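The Woman Who Writes for the Back Seat

Sowmya Gowda wrote her first book on the 2 bus in Berkinville, in a school notebook with a torn cover, while her son slept against her arm. She was thirty-four and had never shown a story to anyone. The book was Watisitz, and if you have a child under eight you may well know great stretches of it by heart (I do, and I still laugh at the goose).

Gowda grew up over her parents' fabric shop, the youngest in a house where three languages were spoken at supper. She studied geology, worked for a county water office, and read picture books aloud every night with what she calls "too much acting." The name Watisitz came from her son, who used to point at things out the car window and run the question together into one word. She gave the word to a small, furry, very curious creature who lives under a train platform and wants to know the name of everything.

What a creature! Watisitz never learns a lesson. He asks, he gets the wrong answer, he is delighted with it, and he moves on. Adults in the books are forever explaining things badly, and Gowda lets them.

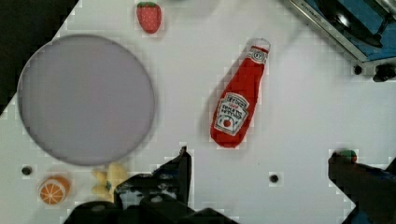 "Children know when a story is a vitamin," she told me at her kitchen counter in Olivares, where she has lived since the third book came out. "I wanted to write the kind you sneak."

The manuscript went to Tustholm, a small press then run out of two rooms above a dentist. Rosimeire Leite, the editor who opened the envelope, read it standing up, then called her colleague Cleiton Bragança over and read it to him out loud. They printed 2844 copies, an odd number that came down to how much paper they could pay for. Those were gone by April, and Leite still keeps the invoice for the second printing in her desk.

Much of the pleasure is in the drawings. Ju-won Ryu works in ink and a very dry brush, and he draws Watisitz from slightly below, so that every lamp post and trouser leg looms up like a mountain. He and Gowda didn't meet until the second book was finished. They mailed pages back and forth with notes in the margins, and some of those notes are wonderful. "Goose is too polite," reads one. "Goose must have opinions," reads the next. In the printed book the goose has a full page of opinions, hand-lettered, running right off the corner!

There are 6 books now, and the newest, Watisitz at Night, is the one I'd press on any parent first. It has the fewest words of them all. For four whole pages there is only the sound of a train getting closer, spelled a little differently each time, and when I read it to my niece she got up on her knees on the bed and spelled it right back at me. 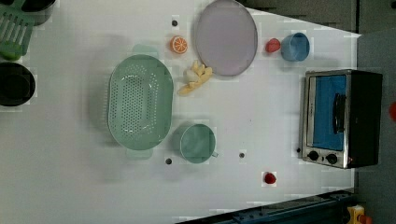 Do the books need to be read in order?

Any order works, because each story stands on its own, though the goose first turns up in book two and her jokes land better if you've met her there.

Lindalva Honorato, who runs the children's room at the Olivares library, has been reading the series at story hour since the beginning. She has strong views on how to do the voices. Watisitz should be quick and a bit hoarse, she says, and the stationmaster has to sound like a man who has lost his sandwich. Her copy of the first book has been taped so many times that it no longer closes flat.

Gowda is at work on the seventh, and she read me the opening line twice, changing one word the second time. She wouldn't say which version she's keeping. Ryu already has the first pages, and he has sent back a drawing of a very large suitcase with a beak sticking out of it.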